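Where Do the Cups Go? A Report on Borrowed Cups in Gostine
Final project, Everyday Economics
Submitted 16 January 2022

I picked this topic because I had four borrowed cups on my windowsill and felt guilty about it. Grorkell, if you don't live in Gostine, is the reusable cup scheme that most of the coffee places signed up for last September. You pay a small deposit, you get your coffee in a sturdy cup with a lid, and you bring the cup back to any place with the sticker in the window. The scheme started with 800 cups. By the time I started asking, the counter staff at Sulleo (my regular place, and very patient with me) were running out before lunch on busy days. So I wanted to know where all those cups had gone!

My guess going in was that people were keeping them on purpose. They're nice cups, and the deposit is less than you'd pay for one in a store. If you think like the textbook, a cup worth more than its deposit is a cup that never comes home. I was pretty sure I'd just be writing up that one idea with a graph.

What I did

I put out a one-page survey at Sulleo and in the lobby of the Głowacki building, where a lot of us have lectures, and left it up for two weeks. I got 120 filled-in sheets, plus a few with only drawings on them, which I didn't use. Then I did longer chats with 20 of the people who had left an email address. I asked what kind of cup they drink from during the day, where it sits when they're done with it, and what would get them to take it back.

One thing I hadn't planned on was how much people wanted to talk about lids. I had a single question about lids and it got the longest answers of anything on the sheet. People will put up with a cup they don't love if the lid closes properly in a backpack. They won't forgive a lid that drips. Several people said they'd gone back to their own cup only for the lid, and flip tops came up over and over (you can open them with one thumb while holding a bus pole, apparently a big deal).
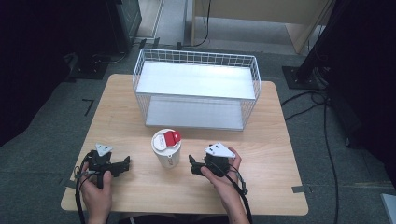 A white lidded cup with a red flip tab, with a wire basket behind it.

What I found

Most people weren't keeping the cups on purpose at all. They were keeping them by accident, and the accidents were all kind of alike. You take the cup home, you rinse it, you set it down to dry, and now it lives there. It has joined the dishes. A few people told me they'd stopped seeing it as a borrowed thing within days. When I asked them to go look, several came back with more cups than they'd said on the survey, so my numbers for "cups at home" are probably too low and I should have thought of that earlier.

The deposit barely came up. I asked about it directly in the chats and people mostly shrugged. Some had forgotten they paid one. A couple thought it was part of the price of the coffee, and when I looked at my own receipt from Sulleo I could see why, since it's printed on the same line.

What did come up was the walk back. If the sticker was on the way to something, the cup got returned. If it meant a detour, it didn't. People who lived near the Głowacki building were especially annoyed that there's nowhere inside to drop a cup, even though everyone carries one in. And nobody wants to hand over a dirty cup, so if they hadn't washed it, they left it at home, and then we're back to the dish rack.

I also asked where the cup sits while you're working, and the answer was nearly always right on the table, within reach, until somebody needed the space.
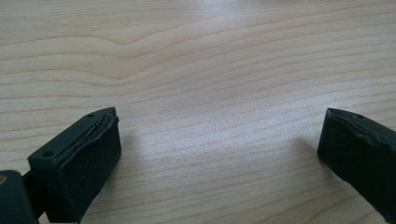

One comment on my draft said that I was being too easy on the deposit: people shrug at a small amount, sure, but double it and print it on its own line and you'd see cups coming back by the armful. I think that's fair. I can't test it from a survey, and I only asked about the deposit as it is now. I also worry a bigger one would scare off people buying their first coffee of the term, but that's a feeling and I don't have data on it.

What I'd do differently

I'd ask people to check their shelves before filling in the sheet. I'd survey somewhere off campus too, because Gostine isn't all students, and the older customers at Sulleo may be much better at this than we are. And I'd put the lid question first and give it more room.

I took my four cups back the day I finished typing up the survey. The deposit paid for a muffin.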